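Section 2. Registering a Student Organization and Setting Up Its Page

This section is for students who wish to form a cultural, identity-based or mutual support organization and list it on Zamivell, the college's student life portal. Existing organizations that are renewing their status should go to Section 3.

Before you begin

You will need a college login, the names of two student officers, and the written agreement of an advisor who is employed by the college full time or part time. Graduate assistants may serve as co-advisors but may not be the only advisor on record.

Note: Officers must be enrolled for the current term. A student on approved leave may remain a member but may not hold office until the leave ends.

2.1 Create the organization record

1. Sign in to Zamivell and select Organizations, then New Record.

2. Enter the full name of the organization. The name of the college may appear at the end of the name ("at Montoya College") but not at the beginning.

3. Choose a category. Groups for students of a particular heritage, faith, gender or first-generation status should choose Community and Belonging. A group that fits more than one category should choose the one under which new students are most likely to look for it.

4. Write a statement of purpose of no more than 131 words. State whom the group serves, what it does during a usual term, and how often it meets.

5. Enter the two officers and the advisor. Each will receive a message asking for confirmation. The record stays in Draft until all three have replied.

Caution: Do not upload a membership list at this stage. Some students may not wish their membership in an identity-based group to be known to other offices. Lists are entered only under 2.3, where access is restricted.

2.2 Set up the public page

6. Open the Page tab and select a layout. The Standard layout has room for a banner, a short welcome and a meeting schedule.

7. Add a banner picture. Any picture belonging to the college or to a member of the group may be used. Where people can be recognized, obtain their written permission first and keep it on file with the officers.

8. Enter a caption for each picture. Captions appear directly under the picture on the public page and are read aloud by screen readers.

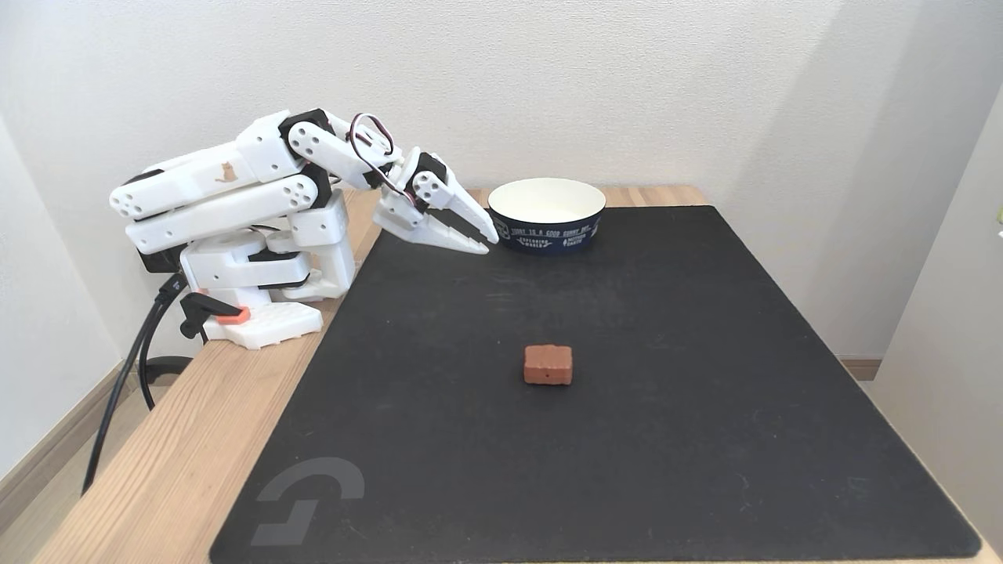 Figure 2-1. Robotic arm with two-fingered gripper, tabletop.

9. Enter the meeting place and time. If the group meets in a private space, select Contact Officers for Location. The page will then show a message form in place of the room.

10. Select Preview, check the page on a phone as well as on a computer, and select Submit.

Note: Membership must be open to all enrolled students. A page may say that a group was formed to support certain students, but it may not state or suggest that others will be turned away.

2.3 Enter members and set privacy

11. Open the Members tab. Add members one at a time by college e-mail address, or send them the joining link.

12. Set the visibility of the list. The choices are Officers Only, Members, and Campus. New records are set to Officers Only, and this setting is recommended for all groups in Community and Belonging.

13. Ask each member to review his or her own entry. A member may choose a stricter setting than the one chosen for the group, and officers cannot override it.

2.4 Review and approval

Submitted records are reviewed by the Office of Student Engagement, Lutonel Hall, Room 50. Records for the fall term must be submitted by Mon 22 May. If a change is needed, the record is returned to the officers with comments and may be submitted again without losing its place.

Questions about advisors and eligibility should be directed to Sabina Kodikara, extension 791. Questions about page layout and privacy settings should be directed to Kamrul Saha at the same extension.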